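Jodex low sofa, cream

Price: £356 for the cover and frame together. Feet sold separately, which seems a bit cheeky.

The maker's page calls the Jodex "the sofa that tidies itself". It doesn't. A sofa is a shelf with cushions, and in most living rooms whatever comes through the door lands on it. We sell it because it is low, boxy and plain, and because the seat is long enough to hold the day's clutter and still leave somewhere to sit. Judge it on that and you'll be less disappointed.

Ours is pushed up against a white wall, with a white cushion at each end, a black Nike backpack on the seat and a crumpled orange bag next to it. Cream looks calm with a grey rug. It also shows everything, so think hard before you order it for a house with children or a dog.
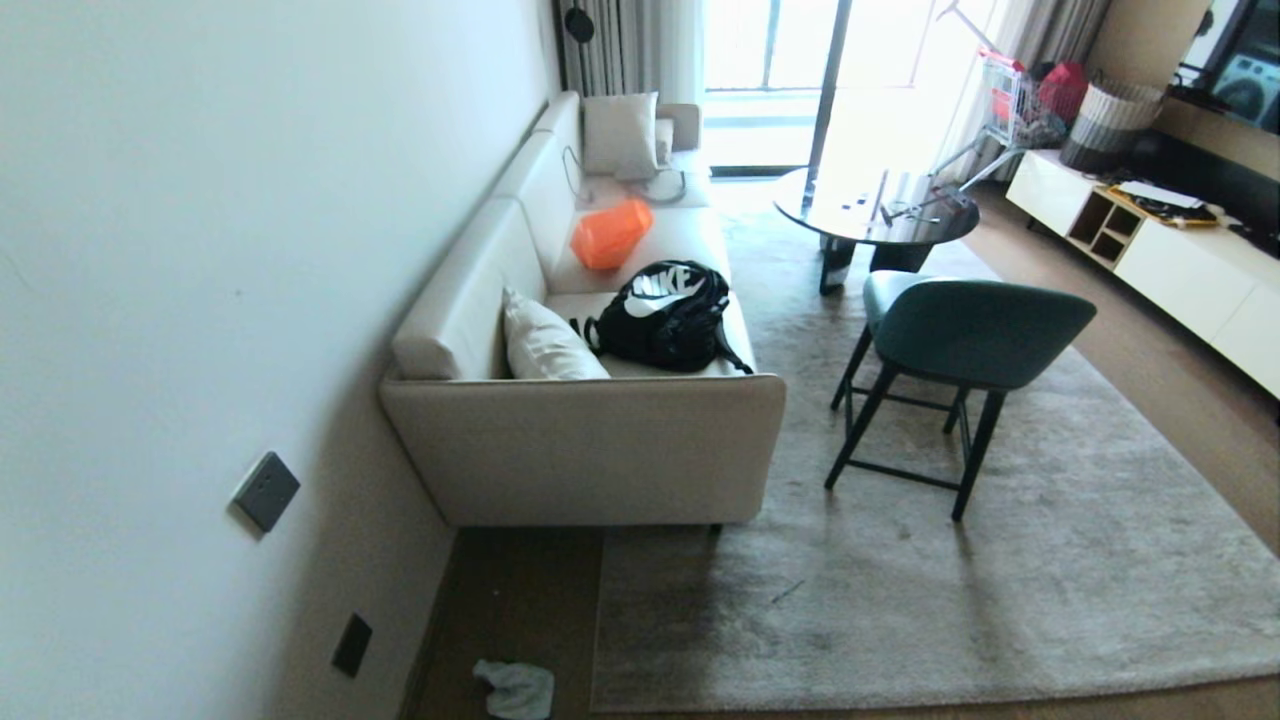 Can I wash the covers at home?
The seat covers come off and can go in at 30 degrees, one at a time, but the cover on the frame is fixed and has to be cleaned where it is.

Size and fit

Seat height is 45 cm with the optional feet on. The seat is 85 cm deep, and the leaflet says this suits "every body". Shorter people will want a cushion behind them. Measure your doorway before ordering – the frame arrives in one piece and the carrier will not take it up a stairwell it doesn't fit.

The back cushions are in sections and stay put fairly well. The arms are thick, good for leaning on, less good for balancing a mug, whatever the brochure shows.

Looking after it

Andska sell a fabric care kit to go with this range. We stock it, and we are not convinced. A plain terry towel, damp and well wrung out, does most of what the kit does. Press it on the mark, lift it, turn to a clean part and press again. Don't rub. Afterwards lay the towel out flat on a wooden surface only once it has dried, or you may swap a mark on the sofa for one on the wood. 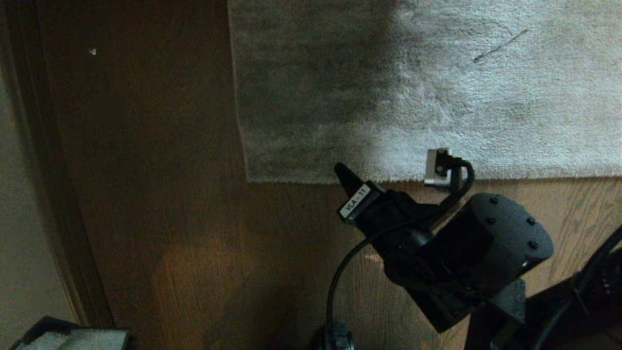 If a mark is still there after two goes with the towel, leave it a day before trying anything stronger. Stain sprays can leave a ring on cream fabric that is worse than the stain. The Chaturvedi upholstery soap is the only one we'd use ourselves, and even then on the back of an arm first.

Guarantee

2 years on the frame, nothing on the covers. The "lifetime comfort promise" on the label has no terms that we could find, so we don't count it.

Also considered: the Flidard, a little firmer and sold in darker colours. Feet included.

Page last checked 28 October 2025. Next delivery of cream is due in February.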